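Gripper comparison, second progress report
Prepared for Maritza Inga, Stelitz program office

You asked for fewer adjectives this time, so I will start with the bad number. The Dranier two-finger gripper stayed on the arm for the whole of January and logged 1,308 attempts. The Grikico, which costs a good deal more and came in a nicer box, managed 9 days before its controller stopped answering. It has gone back to the vendor. They have been very polite.

Radosław has rewritten the hand-over between the arm controller and the gripper, so a swap now takes seven minutes and no longer requires Radosław. Kylie McKinnon would like it noted that she timed this on a Tuesday, before coffee.

Laundry is still the hardest of our tasks. Both grippers pick up a folded towel from a table without complaint. Reaching into a drum is another matter - the wrist has to tilt early, and the fingers tend to meet the rim of the porthole before they meet anything worth washing. We lowered the approach and moved the wrist camera back a little.

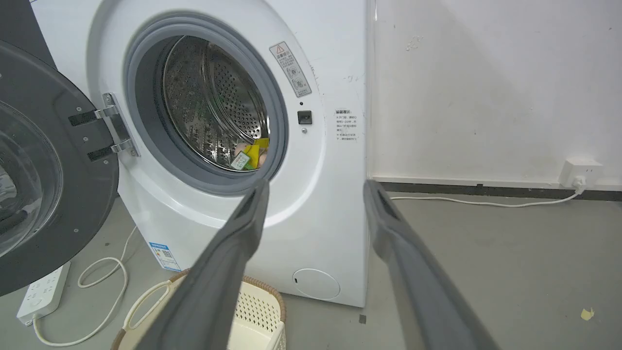
The new approach path costs us a slower cycle, and I think we should accept that for now. Small items at the bottom of the drum remain our main source of misses. Roman wants softer fingertips, Jarosław wants longer fingers, and the budget wants neither. I have asked Nowakowski to quote for both.

Still open: the Grikico repair date, the fingertip quote, and your decision on whether the second arm is ours until summer.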